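Workshop notebook – September, started 9.40

Cushion covers, second batch. Cut the fronts from the Stellport linen and the backs from the Mosley cotton, both washed first this time. The linen lost 2 cm over the length of the piece, so the old paper pattern comes up short. I have redrawn it with a 13 mm seam allowance and put the old one in the bin. Please don't fish it out again.

Transfers: the holly design went on cleanly at 60 seconds. Tried a shorter press on an offcut and the corner lifted when I picked at it. Hiếu thinks the pad is the trouble and wants to swap it before we do the lettering.
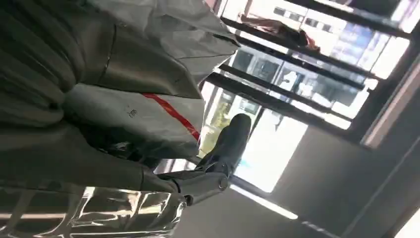

Grey bag with the red stripe, dark pleated fabric to the left.

Button ties next. Jute frays badly at the knot, so Inês dipped the ends in thinned glue and left them over lunch. Better, but stiff. The waxed cord from Wattanapong ties more neatly and I would use that, though the colour is a bit yellow against the linen.

Pleated edge: knife pleats on the small size only. Nine covers pinned, two sewn. The walking foot drags on the thick corners – go slower, longer stitch, and trim the bulk before turning.

To do: order zips from Grindmont, ask Inês about the envelope backs, wash a piece of the red ticking and see if it runs.

Questions to the workshop desk | © Workshop notes | Back to top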